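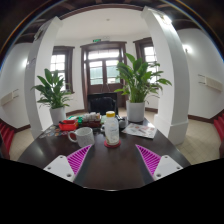 Tadeo Retamal asked whether a coaster does anything under a bottle that has its cap screwed on, or whether we just like the look of them.

It does a little. A closed bottle can still carry a film of whatever was poured out of it last, and that film runs down the side and collects at the base. On a dark tabletop you'll see the ring from the doorway. A coaster catches it, provided the coaster is wider than the bottle and somebody wipes it now and then. A coaster with a sticky top and a dusty underside is just a second thing to clean.

So should everything on the table have a coaster?

We don't think so. Bottles, mugs and anything with a pump, yes. Trays, baskets and organizers have their own bottoms. Leaflets certainly don't need one. If you find yourself putting a coaster under a box of tea bags, you have too many coasters.

How many coasters is too many?

For an ordinary table, more than the number of people who sit at it plus two. People collect the printed round ones, spread them over one end of the table, and then put their mug down on bare wood anyway. Keep the spares in a drawer.

Are felt-backed coasters better?

They're sold that way. The felt stops scratches until it picks up grit, and after that you're sliding fine sandpaper over the finish. Cork does the same job and you can see when it's dirty. We had a set called Lotar for a while, advertised as 100 percent scratch-proof, and we'd like to know how anyone measured that. Ours left marks by July.

What about the sprays that promise an "invisible shield"?

We tried one, Medus, on half the table and left the other half alone. Two of us had to guess which half was which a month later, and we both got it wrong. It smelled nice. Draw your own conclusions before you spend the money.

Why does my dark table always look dirty?

Dark and glossy is the least forgiving combination you can buy. Dust shows, fingerprints show, and so does the cloth you used to get rid of them. Most of the "cleaning problem" people write to us about is a light problem. Look at the table from the other side of the room, with the window behind you, and half the smears are gone. The rest need a barely damp cloth followed by a dry one. Skip the polish unless the manufacturer tells you otherwise. Layers of it are usually what you're looking at.
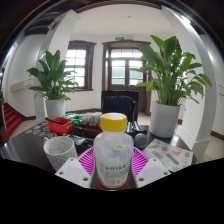
Brenda Huenchumán wrote to say that she keeps one bottle of cleaner out on the table all day, on its own coaster, and that the table gets wiped twice as often as it did when the bottle lived under the sink.

We believe her, and we also notice she has no toddlers or cats to report. If you do, the bottle goes somewhere high with a door. For everyone else it's a fair point. Things get used when they're within reach. Just keep the original label on, and never refill an old drink bottle with cleaner, however tidy it looks.

Do organizers work?

They work for about as long as you know what's in them. A clear one with packets standing up is fine; you can see when it's time to throw things out. Anything you can't see into turns into storage for dead pens. Our test is simple: name what's in it without looking. If you can't, empty it onto a towel and put back only what you could have named.

Tray or basket for the small stuff?

A tray if you lift it to wipe underneath, a basket if you're going to be honest and admit you won't. Long items sticking out over the rim are a sign it's too small or holding things from another room. Buying a larger one has never fixed this in our house.

Can I keep a plant on the table?

Yes, with a saucer or a pot that has no hole in it. Lift the pot every couple of weeks and feel underneath. A white mark under a pot is moisture in the finish, and the usual cures (mayonnaise, toothpaste, a warm iron) range from harmless to a good way to need a new table. Mama swore by the mayonnaise. Her table had a large doily on it.

Big glossy leaves also collect dust at the same rate as the furniture, so wipe them when you wipe the table. As for a plant cleaning the air in the room, we would open a window.

What do I do with leaflets?

Read them or recycle them today. Printed paper left flat on a glossy top can stick when something wet lands near it, and the ink doesn't always come back up with the page. Palma, the shop where we bought our table, put this in its care sheet, which we found under a pile of leaflets.

Is there a routine you'd recommend?

Clear one end, wipe it, move everything across, wipe the other end. It takes less time than reading this page. Anyone selling you a system with a chart wants to sell you the chart.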